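The long way round to Maihi

August 27, 2023

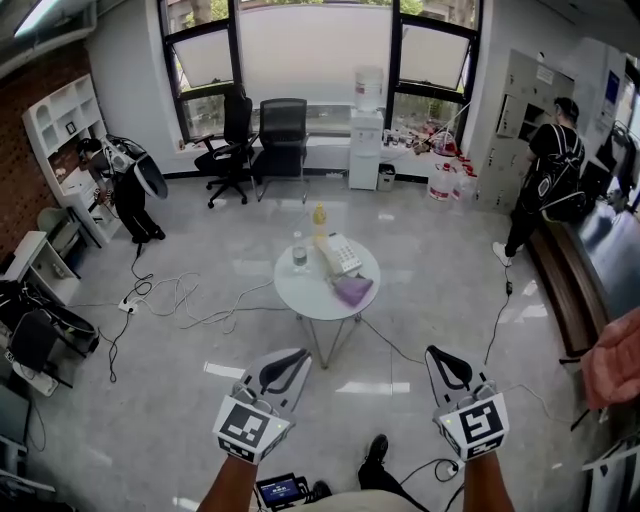

The side table, with the telephone and the purple cloth on it.

Woke at ten to seven with my left knee stiff again and walked it off going up and down the stairs. Porridge, tea, then out by half past eight with the small rucksack. I had meant to do the full loop from Clatach down to the shore and back by the quarry, but the path under the quarry is closed until further notice, so I took the farm track instead and joined the old road at Maihi. It adds a mile and a half and most of it is gravel.

Overcast to begin with and no wind at all. The barley is down in the bottom two fields and they have left the bales standing in rows. Blackberries are ripe on the south side of the hedge and still red on the north. I ate a few and put the rest in my sandwich box, having eaten the sandwich far too early.

I stopped at the ford for a rest. The water was lower than it was in April, when I had to take my boots off and got cramp in both feet. Today I crossed on the stones without trouble. There was a heron on the far bank and it stayed put until I was nearly across. Two wagtails as well, and something small and brown that I didn't get a proper look at.

The climb after the ford is only 300 feet but it is steep, and I took it slowly. At the top the sun came through and I could see as far as the Sturkier mast. I sat on the wall and had the last of the coffee. A couple with a spaniel asked me if they could get down to the shore from there and I told them about the closure. They went anyway. I didn't see them come back.

My new socks have been a disappointment. They were fine for 7 miles and then the right one began to slip under the heel. I have a blister the size of a five pence piece. I shall go back to the old grey pair, darned or not.

Bus from the chapel at ten past two, running late. The fare has gone up again. I shared the shelter with a lad who was eating chips, which made me hungry enough to get some for myself when I got off. Too much vinegar, but I finished them.

Home by half past three. Boots cleaned and stuffed with newspaper. The blackberries weighed less than I had hoped, so it will be a crumble and no jam this year unless I go out again. I need a new map too, as the fold across Maihi has worn right through and I am guessing at the footpaths there.

Bath, then beans on toast. Read 60 pages of the lighthouse book and fell asleep in the chair. If it stays dry I want to try the ridge next, starting from the Sturkier end so that the steep part comes first.

Print this entry | E-mail this entry

Filed under: Diary, Walks, Weather

Contact | © 2023 All rights reserved | Back to top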